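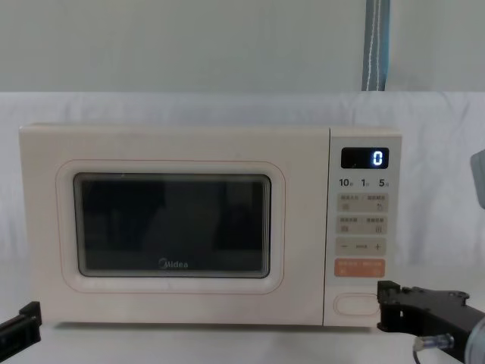

Gebhard Camenzind wrote in under the previous version of this page that his league's draft had stalled twice in the same round, both times over traded picks, and asked for the order of operations to be set out properly. The procedure below replaces the old one. It assumes a slow draft run in Timus, with a shared spreadsheet as the backup record.

Last revised September 5, 2021

Before you start

You need commissioner rights in Timus, the final ladder from last season, and a list of every pick traded since. Close trading before you touch the draft settings. A trade accepted while the order is being built will not be carried into the draft board, and the board has to be cleared to pick it up.

Setting the order

1. Open League, then Draft, then Order. Select Manual. The automatic option reads the ladder as it stood at the end of the home-and-away rounds and ignores finals results.

2. Enter the clubs in reverse ladder order. In our league Saltberg finished last and holds the first selection, followed by Thaler.

3. Choose Linear or Snake. Linear repeats the same order each round. Snake reverses it in the even rounds. This setting is locked once the first pick is made.

4. Apply traded picks one round at a time, starting from round one. Click the original owner's slot and reassign it to the new owner. Do not swap two slots by dragging them, as this moves the draft position and leaves the ownership unchanged.

5. Export the board and compare it with your trade list. If a club shows more selections than it has list spots, go back to step 4.

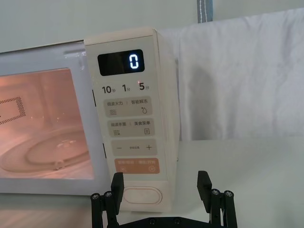

Loading the player pool

6. Import the pool as a CSV file. The limit is 1,000 rows per file. Our current pool is 842 players after delistings, so one file is enough.

7. Check the position column. Timus accepts DEF, MID, RUC and FWD only. Dual-position players are entered with a slash and no spaces, for example DEF/MID. Rows in any other format are skipped without a warning.

8. Mark keepers as unavailable. Each club in our league keeps 11. Keepers left in the pool can be drafted by any coach, and the pick will stand unless it is reversed by hand.

Setting the clock

9. Set the pick timer and the overnight pause. The pause uses the time zone in the commissioner's profile, which matters if you have coaches in Perth.

10. Set the expiry action to Skip. A skipped coach can select at any point afterwards, and the draft moves on to the next club. The alternative, Auto, takes the highest-ranked player left regardless of position.

11. Run a test draft of one round using the Dedidel add-on, then reset the board. Resetting clears the picks and keeps the order, pool and clock settings.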